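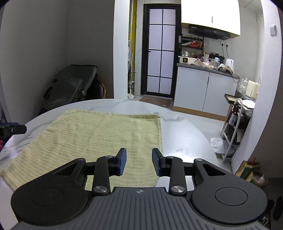 Can I change the order of the poems after I have set up a collection?

The order can be changed at any time until the proof is locked. Page numbers and the contents page update when you save.

Section 4: Setting up a poetry collection

This section covers a single-author collection in Pareretti. For anthologies with more than one poet, use Section 6. You will need the poems in separate files, one poem to a file, with the title on the first line.

4.1 Create the collection

1. Open Pareretti and choose New, then Collection.
2. Type the working title. It appears on the half title and in the running heads, and you can edit it later.
3. Enter the author's name as it should be printed. Check accents and hyphens now. The name is copied to the title page, the copyright page and the spine, and corrections to one do not carry over to the others.
4. Choose a page size. The default is Hudia, the narrow format. Flovdale is wider and suits long lines.
5. Click Create.

Note: Changing the page size later resets any turned lines you have set by hand.

4.2 Import the poems

1. Open the Contents panel and click Add Poems.
2. Select the files. You can add up to 30 at a time.
3. Wait for the list to fill, then compare each title with your manuscript.
4. Open any poem marked with a yellow flag. The flag means that Pareretti found tabs or extra spaces at the start of a line.
5. Choose Keep Spacing if the indents are part of the poem. Choose Clear if they were left over from your word processor.

Caution: Clear removes every indent in the poem, including ones you meant to keep. Undo works only until you close the poem.

Epigraphs and dedications should go in the Epigraph field. If they are left in the body, they are counted as a first stanza and may be separated from the poem at a page break.
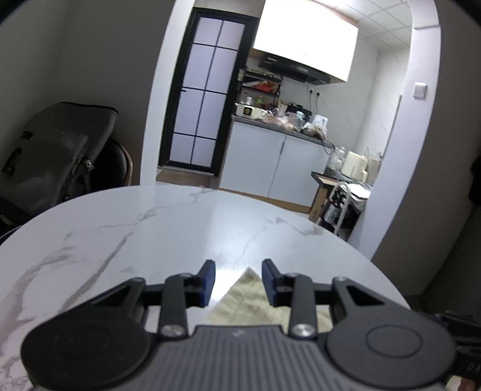

Figure 4-1. Hand-held gripper and beige cloth on a marble tabletop.

4.3 Set line and stanza breaks

1. Choose Layout, then Long Lines.
2. Set the indent for turned lines. Two ems is usual.
3. Go through the poems one page at a time. A line too long for the page is turned and shown in blue.
4. To keep a stanza on one page, click in it and choose Hold Together.
5. When a page ends between stanzas, tick Show Break Mark if you want a reader to know that a stanza has ended there. The mark prints at the foot of the page.

Prose poems are handled differently — select the whole poem and choose Prose Block, or each paragraph will be treated as one very long line.

A stanza longer than the page cannot be held. Pareretti will break it at the last line that fits.

4.4 Divide the book into parts

1. In the Contents panel, click between two poems and choose Insert Part.
2. Give the part a number, a title or both. Leave both fields empty for a blank divider page.
3. Drag poems up or down until the order is right.

Parts open on a right-hand page. In a long book this can add several blank pages, so check the total against your printer's limit. The sample file, a 157-page collection by Sibel Tokgöz, has its part titles set in Nartey.

4.5 Make a proof

1. Choose File, then Make Proof.
2. Set the resolution to 600 if the book has line drawings. Text-only books can stay on the default.
3. Save the proof under a new name.
4. Read it against the manuscript, including the contents page and the acknowledgments.
5. Click Lock Proof when all corrections are in.

Caution: A locked proof cannot be reordered. To make changes, choose Duplicate and work in the copy.

Section revised November 20, 2023, by Chia-hao Yuen. Continue to Section 5, Front and back matter.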